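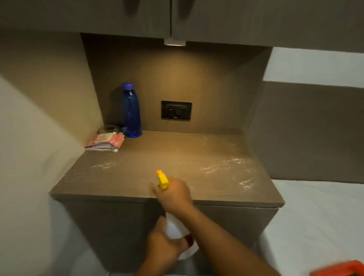
Brock Robichaud wrote to me after last month's column and wanted to know how anybody runs a guesthouse with eleven rooms and no front desk, and whether the person who does it ever gets to sleep. I'd been wondering the same thing for a while, having stayed in Bevgate twice and both times let myself in with a key from a tin box, so I called up Everett Brannigan and asked if I could come by.

He said to come at two in the afternoon, when the morning people have gone and the evening people are still somewhere on the road. We sat in the kitchen, at the long table where he serves breakfast, and he made a pot of coffee and then a second pot, and I stayed a good deal longer than I'd promised.

Everett bought the house with his brother-in-law, Ognjen Vasić, who had cooked on ships and was tired of it. "We had a plan for a restaurant," Everett told me. "Six tables, soup, fish, a good pie. The rooms upstairs were just going to pay the heating bill. Well, the first March we sold 800 dollars' worth of dinners in the whole month, and every single room was taken. So there was your answer, and Ognjen was sore about it until summer."

The walkers were the reason. The path from Skikance comes down off the ridge right behind the house, and people arrive with their boots in their hands, wanting a bath and a bed and not much conversation. He used to sit up for them. He had a desk in the hall then, with a bell and a green lamp, and he would doze in the chair until one or two in the morning waiting for someone who had stopped for a beer on the way.

"I was a bear," he said. "My wife will tell you. I'd be up at five for the bread, and I'd been in that chair half the night, and then somebody would ask me very nicely if there was any other kind of jam. And I'd have to go stand in the pantry for a minute."

So the desk went to a cousin and the tin box went up by the door. Guests get a number for the lock and a handwritten note with their name on it, the room, when breakfast is, and which stair creaks. He still writes every note himself, in the evening, with the radio going. He showed me a drawer of them that guests had left behind, some with replies on the back. One, from a man named Hryhorii Maksymiv, was a complete recipe for plum dumplings, with a drawing of how to pinch them closed. Ognjen makes them every fall now, and I'm told they go fast.

I asked whether he missed meeting people at the door.

"Some. You learn a lot from how a person comes through a door. But I get them at breakfast, and they're nicer at breakfast. They've slept! I've slept! We all like each other better." He laughed at that and got up to look for the cookies, which took some time, as Ognjen hides them.

The part he hadn't expected to enjoy was turning the rooms over. For years they paid somebody to do it, and when she moved away to Porance he took it on himself, meaning only to fill in for a couple of weeks. He has his own order now, windows first and floors last, and doesn't care to be talked to during it. "I do my best thinking with a rag in my hand," he said. "I've written letters in my head up there. I worked out what to say at my dad's funeral doing the third room." He keeps the beds plain and the blankets heavy, and he's gotten strict about lamps, having once spent a night in a hotel where he couldn't find the switch from under the covers and had to sleep with everything blazing.

Money came up, the way it does. The boiler went in January and the bill was 2981 dollars, which he recited to me slowly, digit by digit. A booking company has been after him to join and he keeps saying no. "They take their slice, and then they want you to answer in ten minutes. I'm seventy in the spring. I answer after supper."

He doesn't know how long they'll go on. Ognjen's knees are bad and the stairs are steep. Sorin Janevski, who rents bicycles across the street, has asked about taking over the place, and they've had what Everett calls two and a half talks on the subject. The half was when the phone rang.

It rang while I was there, too, a couple wanting a room with a tub. He wrote their names down on the back of an envelope and asked them how they felt about stairs.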